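Lyimo Tabletop Simulation Pack, Badport edition

README and data card
Maintained by Leonilde Barreto, Davau

What this is

Lyimo is a pack of recorded robot episodes made in simulation. A two-armed robot with parallel grippers works over a wooden surface inside a small rendered room. The pack is sold by Davau as a one-time download and is meant for teams that train or test manipulation policies and want camera views close to what a robot has on board. It contains no real-world footage.

This card covers the Badport edition. Earlier editions used a different room and a different folder layout, and the old loader will not read this one.

Contents

The pack holds 776 episodes. Each episode folder contains the video streams, joint positions for both arms, gripper opening values and one text file with the task instruction. Episodes are grouped into 8 room variants. Wall finishes and decoration change between variants, and so does the starting pose of the robot.

Camera streams

There is a wrist stream for each arm and a head stream. Wrist streams are rendered from just behind the gripper, so the fingers are often in view at the bottom. When an arm is near furniture or a wall, large flat surfaces can fill most of the picture. We left these stretches in. 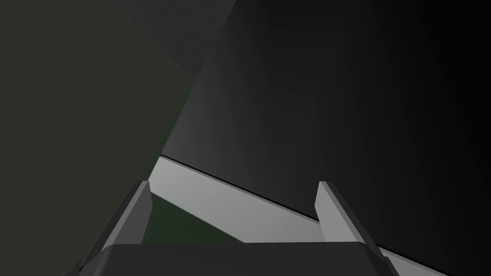 Wrist view, gripper open, large surface close ahead.

If your model does poorly on views like this one, use the trim option in the loader. It drops wrist frames by arm pose and leaves the head stream alone. Trimmed and untrimmed copies of an episode keep the same episode number.

Objects

Most objects are simple meshes with a low polygon count. They are placed at the start of an episode by a seeded random draw, and the seed is written in the episode folder. Sizes are given in meters in objects.csv. Textures are shared between objects in some cases, which matters if you are training a segmentation model.

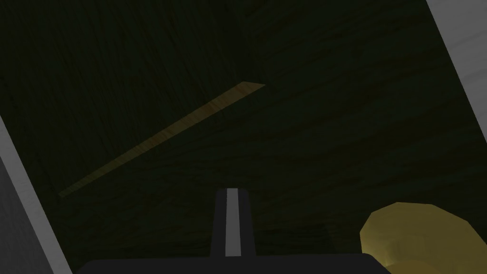
Contrast between an object and its background is the setting buyers ask about most. We did not raise it. Wood on wood is a common pairing in this pack, and lighting in the wrist stream can be low. The thin stick lying on the dark grain is lighter at its upper-right end and sinks toward the background color at the other, so a detector that relies on edges may report it shorter than it is. The yellow object near the gripper base is an easier target. We suggest scoring thin objects and rounded objects separately.

Object masks are supplied for the head stream only. Wrist masks are planned for the next release, and buyers of this edition will get them at no charge.

Head stream

The head camera looks down past the robot's own body. Part of the work surface is hidden by the body in many episodes, and small items can be partly covered. The mask files mark visible pixels only. If you need full object outlines, compute them from the poses in state.npz.
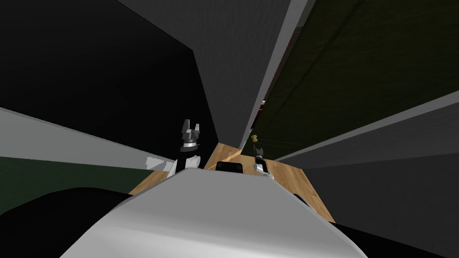 Head view, both grippers at the wooden tabletop. The white body surface covers the near part.

Installing the loader

You need Python and 6 GB of free memory. Unpack the archive, open a terminal in the top folder and run:

pip install -e loader
lyimo check

The check command reads every episode and compares it with the file list. It prints the name of any episode that fails. Download those again one at a time from your Davau account page. There is no need to fetch the whole archive.

Playback in Virurance

The files open in the Virurance viewer without conversion. Choose Open Folder and point it at a single episode. The viewer lines up the streams by time stamp and shows the joint values underneath. If the head and wrist streams seem out of step, turn off frame smoothing in the settings menu.
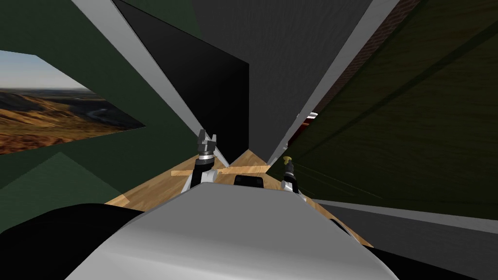
The viewer can also export short clips. Exported clips lose the time stamps, so keep the originals if you plan to train on them. Joint values can be exported as a plain table from the same menu.

Known problems

Wall surfaces sometimes show thin diagonal lines in the head stream. These come from the renderer and have no effect on the state files.

In 7 episodes the instruction file is blank. They are listed in blank.txt, and the loader skips them unless you pass --keep-blank.

Gripper opening is stored as a fraction in the state files and as a percentage in the summary table. This will be fixed in the December update.

License and contact

One license covers one team at one site. You may publish results and still frames from the pack. You may not pass on the episodes themselves, whole or in part. Questions and bug reports go to Leonilde Barreto through the support form on your account page. Please include the episode number and the output of lyimo check.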